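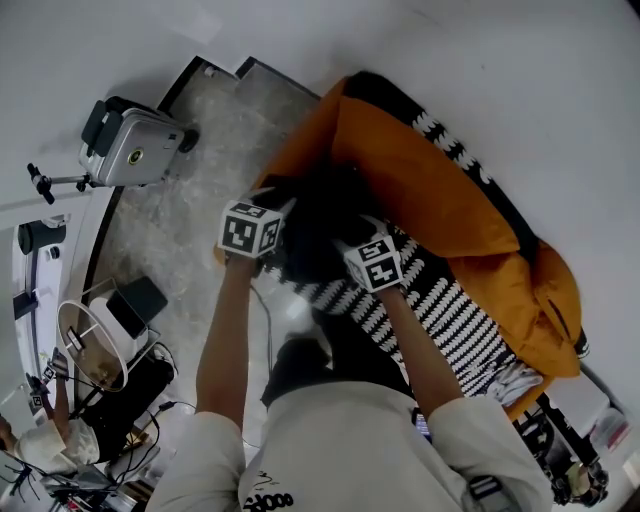

Nallent Staff Writing Circle, Office Moves Department

Home | Stories | Moves | Archive | Contact

The Last Box on the Fourth Floor

Elsie Entwistle had been with Avine for so long that she had moved offices with them twice already, and both times she had lost something she was fond of. The first time it was a fern. The second time it was a drawer full of letters from customers, the nice ones, which she had saved for gray afternoons. So when the company announced in January that everyone would be going across the river to the old Manalastas building, she went straight home and bought her own tape.

The mover in charge was a patient man named Reynaldo Maglaya, and he had given every box a number and every number a room. Elsie's was 857. She wrote it on all sides in thick marker, and then on the bottom too (you never know how a box will land, she told him, and he agreed that you never do).

"What's in it, if you don't mind my asking?" he said.

"Oh, a kettle, my good scissors, a cardigan, and the visitors' book from when we still had visitors."

By evening the trucks were gone and so was everybody else, and there it sat beside the elevator - box 857, with its lid taped down and nothing wrong with it at all. Elsie looked at it for a while. She thought about calling Chantal Grewal, who had planned the whole move on a sheet as long as a dining table and would surely be at her supper by now. Then she heard the stairwell door, and up came Reynaldo, puffing a little, with his coat already buttoned.

"I got to the bridge," he said, "and I kept thinking about that kettle."

They carried it down between them, slowly, resting on each landing, and he told her about his mother's kitchen and she told him about the fern. It was past seven when they reached the new place. The lights were on in a room she had never seen, and somebody had put her chair by the window.

She plugged in the kettle before she took off her hat.

"Do you take sugar?" she asked, and went looking for cups.

Get new stories from the circle by email. Enter your address to subscribe. You can unsubscribe at any time.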